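让旧渔网回到海边人的手里

我第一次走进科索瓦德的修网棚,是十一月里一个刮北风的早上。棚子搭在码头背后,门口堆着半人高的旧拖网,青的、蓝的、晒得发白的,空气里一股盐味和柴油味。我原以为会看到一个回收站,结果里面热闹得像赶集!有人剪网,有人理绳,有人蹲在地上为一个结该怎么打争得面红耳赤。

这个叫“特里雷玛”的项目做的事说来简单:把渔民换下来的旧网收上岸,拆开、洗净、分类,能补的补好再下海,补不了的编成护岸用的网袋,装上牡蛎壳,一袋一袋码到赫克顿湾的泥滩边上。潮水带来的牡蛎幼体喜欢往硬壳上附着,时间一长,网袋外面就会结出一层新的礁体。 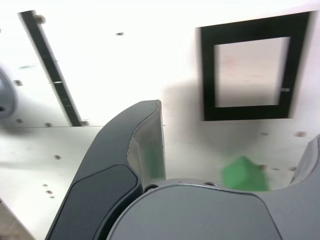

萨姆兰·努奇对网袋有自己的看法,他觉得头一批编得太密,泥沙全闷在里头,牡蛎喘不过气,网眼放大一指宽才对。项目组听了他的话,第二批就改了尺寸,连收口的绳子也换成了可以降解的麻绳。

这一改,活儿反而好干了。网眼大,编得快,手熟的人一个上午能出八只。去年全年,棚里一共编了四千只网袋,用掉的旧网要是摊开,足够把整个码头盖上好几层(这是我自己瞎估的,不过看过那堆网的人大概都会点头)。

收网的办法也值得说一说。早先是等渔民自己送来,送的人很少,大家出海回来累得只想睡觉,谁愿意再拖着一大团湿网绕到棚子这边?后来项目组在哈塔尔的加冰码头放了三个敞口大铁筐,船靠岸加冰的工夫,旧网顺手就扔进去了。筐子放下去的头一个月,收上来八百公斤。
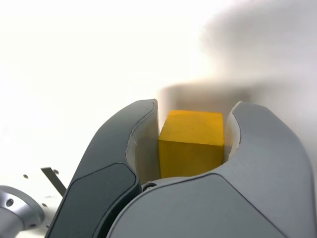
特里雷玛项目,2020年12月3日

我最爱看的是分网。尼龙的归尼龙,聚乙烯的归聚乙烯,老手捏一捏、在指间搓两下就知道是哪一种。我试了一把,十根里错了四根,被旁边的人笑了半天。聚乙烯轻,丢进水桶会浮起来,尼龙会沉,这个笨办法倒是百试百灵,我后来就一直守着水桶不肯走。

网上挂的东西更是五花八门:藤壶、干海草、半截浮子、铅坠,还有缠成死疙瘩的钓线。铅坠单独收,攒够一箱就还给船上用;钓线太细,编不了袋子,只好打包送走。
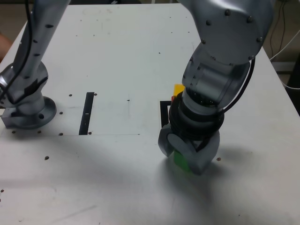

洗网用的是雨水,从棚顶接下来,存在两个大池子里。洗过的网要晾透才能剪,不然刀口打滑,容易伤手。赶上连阴天,棚里横七竖八全挂着网,人得弯着腰钻来钻去,说话都要隔着网喊。可就是这样的天气来的人最多,船出不去,大家索性都聚到这里来,炉子上炖一锅鱼汤,边喝边干。

布科拉·奥乔带我去看泥滩的时候,潮刚退。最早放下去的那排网袋已经看不太出原来的样子了,外面长满了指甲盖大小的小牡蛎,缝里钻着小蟹,袋子后面的泥也淤高了一截,零零星星冒出几丛盐草。她蹲下来拨开一只袋口给我看,里面居然还藏着一条虾虎鱼!我在那儿站到鞋子陷进泥里拔不出来,心里高兴得不行。

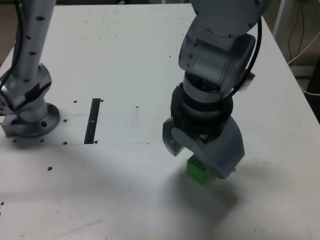
海岸与渔业

明年春天,项目组打算把网袋往河口方向再铺一段,先放一千只试试水流。河口的流速比湾里急得多,袋子怎么固定还在商量,有人主张打木桩,有人主张几只袋子连成一串,用旧缆绳拴住。两种办法可能都会各试一小段,到夏天再去看哪边留下来的多。

渔民们还提了另一件事:在旧网上岸之前,先给每张网缝一块布标,写上船名和下水的年份。这样万一网丢在海里,又被别的船捞起来,就能知道该还给谁。布标已经缝了一批,用的是帆布边角料,字是拿防水漆一笔一笔描上去的,歪歪扭扭,但隔着老远也认得出来。

想去帮忙的读者,退潮的日子直接到修网棚就行,带一双高筒胶靴和一副厚手套。剪刀棚里有。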